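Repair Before Replacement: The Case for a Parts Obligation in Public Purchasing

Public institutions in this country spend a great deal of care on how equipment is bought and very little on how it is kept. 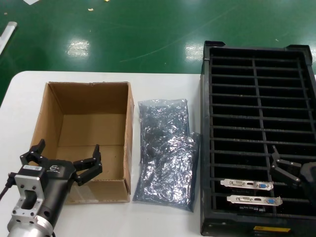 A tender for desktop computers will commonly run to 70 pages. It will specify delivery windows, insurance, the format of invoices and the colour of the asset labels. On the question of whether a failed component can be obtained in the fifth year of service, it will usually be silent. The consequences of that silence are borne by libraries, schools, council depots and community health centres, and ultimately by ratepayers.

This essay argues that every public contract for electronic equipment should carry a parts obligation: a binding commitment by the supplier to make components, service documentation and diagnostic software available, at a published price, for a defined period after the last unit is delivered. The measure is modest. It requires no new agency and no change to consumer law, and it could be adopted by any purchasing authority at its next renewal.

The present arrangement rests on the warranty. A warranty is a useful instrument, but it protects the purchaser against early failure only. It says nothing about the long middle period of a machine's life, when most faults are minor and most machines are still adequate to the work asked of them. A power supply fails, a fan bearing wears, a hinge cracks. Under warranty the unit is exchanged. Outside warranty the officer responsible must find a part, and if none is to be had at a sensible price, the whole unit is written off.

The experience of the Aketberg regional library service is instructive. Aketberg bought its public access terminals under a joint contract with 2 neighbouring authorities. The terminals performed well. When their power boards began to fail in the sixth year, the supplier advised that the board was no longer stocked and offered a discount on a newer model. The service's own technician had identified the faulty capacitor, a component costing less than a cup of coffee, but the circuit diagram was withheld as confidential and the authority's insurer would not accept an undocumented repair. The terminals were retired. Branch hours at the smaller sites were shortened while replacement funding was sought, and they have not been fully restored.

It may be objected that suppliers cannot reasonably hold stock for equipment they no longer make. The objection has some force where a part is unique to a single product. It has much less where the part is common to an entire range, and it has none in respect of documentation, which occupies no warehouse. A well-drafted clause would distinguish between these cases. Where continued stocking is impractical, the supplier should be required to give notice of a final production run and to accept orders against it. Purchasers of industrial plant have negotiated on these terms for decades, and office equipment presents no difficulty of principle that plant does not.

A second objection concerns price. Suppliers will, it is said, simply add the cost of the obligation to their tenders. Some will. The proper comparison, however, is with the full cost of ownership. Kusum Upadhyay, who managed equipment budgets at the Sulus district health service before turning to policy work, has put the point plainly: "We were comparing the purchase price to the last dollar and treating everything after the loading dock as weather." Her former service now asks tenderers to submit a schedule of spare parts prices with their bids, and those prices are weighed in the assessment. A supplier who intends to charge heavily for a replacement screen must say so at the outset, while there are still competitors in the room.

Security is the third and most serious objection. Older equipment may cease to receive software updates, and no amount of sound hardware will make an unsupported system fit to hold patient or student records. This is correct, and a parts obligation should be matched by an equivalent term for security updates. The two periods ought to end together. At present they frequently do not, and institutions find themselves with machines that may be updated but cannot be mended, or mended but not updated.

There are also considerations beyond the ledger. The training of technicians depends upon there being something for technicians to do. The vocational college at Cletis once placed 6 students each year with the local council workshop. The placements lapsed when the council moved to an exchange-only service agreement, under which staff were not permitted to open the equipment in their charge. Skills of this kind are slow to rebuild, and regional communities feel their absence sooner than the capitals do.

The environmental case has been made thoroughly elsewhere and need be mentioned only briefly. Recycling recovers a portion of the metal in a discarded computer. It recovers very little of the energy and labour that went into its manufacture. Keeping a serviceable machine at work for a further term is the better course wherever it can be done safely, and recycling programmes, however well run, should not be offered as a substitute.

Purchasing authorities considering such a clause might begin with a single category of equipment, preferably one with a large installed base. The term should be no shorter than the period over which the asset is depreciated in the authority's own accounts. Documentation should be lodged at delivery, so that access to it does not depend upon the supplier's continued existence. The Mittal shire adopted a clause on this pattern for its school computers, and the full text is available from its corporate services office on request.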